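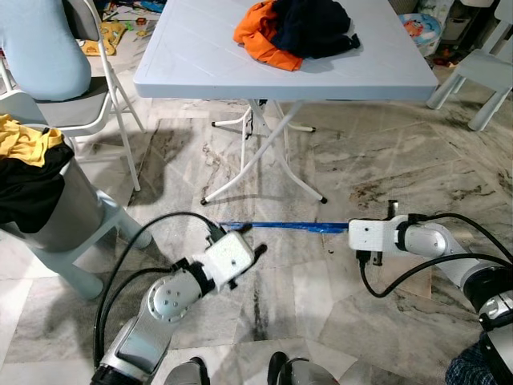
The laundry exchange at Montoya House starts its new season this month, and the main change is where the sorting gets done. For the past year we worked on the carpet in the reading room, which was hard on the knees and left lint on everything dark. We have moved to the family room with the marble floor, where the children's things are kept. A white folding table is now the sorting table, and clothes come to it one or two at a time, like the orange piece and the dark navy one lying on it here. The bin sits up on a small plastic stool so that people don't have to bend all the way to the floor to reach in. It's a small thing, but several families asked for it.

For those who joined after February, the exchange works like this. Families in the building bring clean clothes that no longer fit or no longer get worn. We sort them, fold them and put them out on the shelves in the hall. Anyone who lives at Montoya House can take what they can use. There is no charge, no limit and no sign-up sheet. You do not need to bring anything in order to take something home.

Last season we put out nearly 600 pieces, most of them children's clothes. Of those, 57 were still on the shelves when we closed for the summer, and they have been washed and boxed by size. They will go back out first. If you were looking for winter coats in sizes 4 to 8, we had more than we could place and they are all still here.

What to bring

Shirts, pants, dresses, sweaters, pajamas, coats and school uniforms in any size. Baby clothes are always wanted and go fast. Socks are fine if they are in pairs and rolled together. Please wash and dry everything first. Clothes that arrive damp have to be sent back, as there is no dryer in the family room and the one in the basement is for residents' own wash.

What not to bring

Underwear, swimwear, shoes, hats, pillows and bedding. We took bedding last year and ended up with a closet full of single sheets. Stained or torn clothes can go in the rag box by the mailboxes. A missing button is not a problem. Put the garment in with the others and pin a note to it, and it will go to the mending pile.

How we sort

Please put clothes in the gray bin and leave the table clear for folding. When bags are emptied straight onto the table, the pile slides off the far side and people end up folding the same shirt twice. Take a garment out of the bin, shake it, turn it right side out and lay it flat. Check the collar, cuffs, knees and pockets. We found two house keys and a library card in pockets last season. The library card has been returned. The keys are still in the office and are on a green string, if they sound like yours.

Once a piece is checked, fold it to the width of the shelf card and put it on the stack for its size. Shelf cards are kept in the drawer in the hall. If the size label is missing, hold the piece up against something of a known size and make your best guess. Nobody will mind if a 6 ends up with the 5s.

Hanging clothes are handled separately. We have a Vestaria rail in the hall with room for coats and dresses only. It leans a bit when it is full on one side, so please fill it from the middle out. We had 136 hangers at last count and could use more of the child size. Wire hangers from the cleaners are welcome for shirts but they bend under coats.

The mending pile

Maximiliano Soler on the second floor has offered to take on the mending again. He does buttons, hems, simple zippers and loose seams. He does not do knit repairs or leather, and he asks that people not leave things outside his door. Use the mending pile in the hall and he will pick up from there. He is short on white shirt buttons and dark navy thread. If you have a button tin at home that you never open, he would be glad to go through it.

Mended clothes go back on the shelves with the others. If you would like one of your own garments mended and returned to you, pin your apartment number to it. These are done last, after the exchange pieces, so please allow a couple of weeks.

Children in the room

Children are welcome during sorting. The toys, the small chairs and the play corner stay where they are, and we work at the table end of the room. We do ask that the folding table not be used as a fort. Its legs fold inward and small fingers can get caught. The gray folding chair is for adults who would like to sit while they fold.

The floor tiles are slippery in socks. Shoes or slippers, please, for grown-ups and children both. Please also pick up toys from the path to the door before you leave, as the hall shelves are filled after dark and people are carrying stacks they can't see over.

Supplies and costs

The exchange has $200 for the season. Part of that has gone to shelf cards, safety pins and a box of Triltitz laundry bags, which hold up better than the paper ones we had. The bags are for carrying clothes down to us, and we would like them back. They are blue with a drawstring. If you have one in a closet, drop it off with your next load, or just hang it on the doorknob of the family room.

We looked at buying a second folding table and decided to wait. The Zurkevetti shop on the corner is going to let us know when they clear out their display tables, and one of those may suit us if it fits through the hall door. The door is narrower than it looks – we found that out with the rail.

First session

The first sorting session is on August 8, 2026, from 10 in the morning until 1 in the afternoon. Clothes can be dropped off in the family room from the evening before. The shelves open to everyone at 2. Coffee will be in the hall, and we would ask you to keep it there and away from the table.

If you can't come but have clothes to give, leave them at the office with your apartment number on the bag so that we can return it. If you can carry boxes, come a little early. There are nine of them in the storage room and the elevator stops half a step short of that floor.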